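Barrera takes the new ball again at Prillemdale

By Maricruz Quezada

The seamer had been out for most of a year when she walked back into the nets at Prillemdale, and the first thing she did was ask who had moved her marker. It was a white disc, pressed into the turf at the end of her run, and the ground staff had taken it up in the autumn. She paced the run out again from the crease and put down a new one.

Montserrat Barrera is 27 and has opened the bowling for the club since she was a teenager. Last May she felt her back go in the third over of a cup match against Turkodov. The scan showed a stress fracture. She was told not to bowl, then told she could bowl a little, and then told to stop again.

"The second time was worse," she says. "I'd already bought new boots."

Her coach, Evaristo Xolalpa, has changed her action, though you would need to have watched her a lot to see it. The front foot lands a touch straighter and the hips and shoulders now point the same way. She has lost a bit of pace and does not seem bothered. The ball still goes away late from the right-hander, and on a green pitch at Prillemdale that has always been enough.

They worked through the winter in the indoor school. She bowled 14 balls a session to begin with, off a walk, then off a short run. Xolalpa stood at the other end with a mitt and said very little.

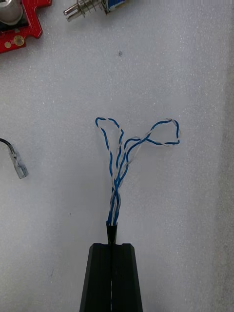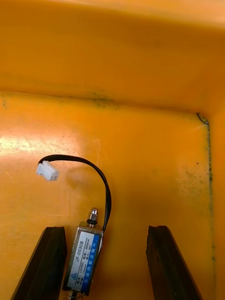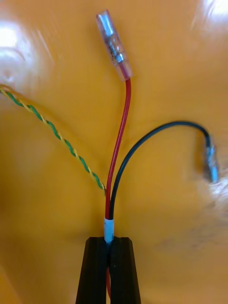
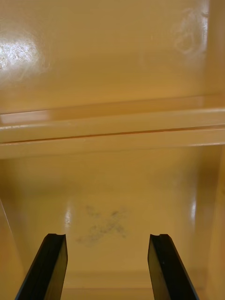
Wenceslao Alvarado would have waited another month before giving her a match. He said as much after the friendly at Tomolik, where she bowled two spells of 3 overs and took 2 wickets, and he has not changed his mind. A bowler who feels well in March, he said, will be asked to bowl all day by June, and the captain never remembers the scan.

Barrera has heard this and partly agrees with it. She has a limit on her overs until the middle of the season and says she will stick to it. The captain, Estrella Bermúdez, keeps the number written on the inside of her cap.

There are others to share the load. Yüksel bowled well last summer in Barrera's place, mostly into the wind, and would like to keep the new ball. Bermúdez says she has not decided which end either of them will have. The slope favours Barrera from the pavilion side, but Yüksel was quicker from there in the nets last week.

The league season opens at home to Turkodov. Barrera checked the fixture list when it came out and then went to look at the square, where the covers were still on.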